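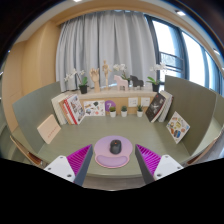 Workshop > Notebooks > Stealth prototype

Print | E-mail

September 3, 2022 – guards, doors and the dreaded level two

Right, big tidy-up day on Etever (still the working title, still can't think of a better one). I meant to spend it all on the rooftop level and ended up spending nearly all of it on guards, because the guards are stupid and I love them but they can't stay like this.

The main trouble is hearing. At the moment every guard hears through walls as if the walls were made of paper, so if you drop a crate in the archive, the chap in the kitchen comes trotting round through two rooms to have a look. Funny the first time! By the tenth go you just feel cheated. I've put in a rule so that each closed door on the way halves the loudness, and open doors don't count. Walls now block everything unless there's a door or a vent somewhere along the route. It's cheap to work out, as we already have the room graph from the patrol code, and I only had to add a column for door state.

View cones next. They were 92 degrees wide, which I'm fairly sure was a slip of the finger months ago, but every level has been laid out with that in mind. I tried 88 just to see if anybody could feel it. I couldn't in the corridors. In the archive, though, there's that diagonal gap between the shelves, and at 88 you can slip through it at a walk where before you had to crouch. I've kept 88 for now – the gap was meant to be a reward for people who look at the map, and it was a pretty miserable reward when you had to crawl.

Still broken: guards who find a sleeping guard wake him up and then both of them walk off in the same direction, stuck together like a pair of magnets. I think they're both picking the nearest patrol point. Needs a "taken" flag on the point. Not today.

Jondley (the thief) has his new run animation and it's lovely, a bit hunched, coat flapping. Lakar still has the old one with the sliding feet. I've swapped her steps to the slower set so it doesn't look quite so much like ice skating, but please don't show anyone her in the courtyard yet.

Save points: had another go at level two with only the one save, by the lift. Got caught right at the end, twice, and had to do the whole laundry room again both times. I was cross, and I built the thing. My feeling is we add a second save before the laundry and take one of the medkits away to make up for it.

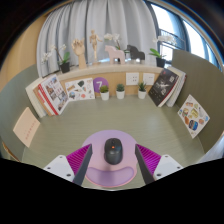 Femi Ojo reckons I've got that the wrong way round, and that the medkits should stay put, because people who are short of health just reload over and over and then the extra save makes them play worse. Better to have the second save but make it cost something, a keycard say, so you have to choose between that and the shortcut through the boiler room. I do like that. It means moving the keycard in the foreman's office, and I'd have to check you can't lock yourself out completely if you spend it early.

Music: the Ghiță theme (the old boss, top floor) loops badly, there's a click just before the drums come back. Must trim the tail and export again. The alarm track drowns out footsteps too, so I've pulled it down a touch while anyone is searching and it goes back up if you're spotted.

For October, if the rooftop ever gets done: searchlights, the pigeon idea, and a proper look at the pad controls, where crouch and throw are still far too close together.

Last updated: after the door fix went in, vents still to test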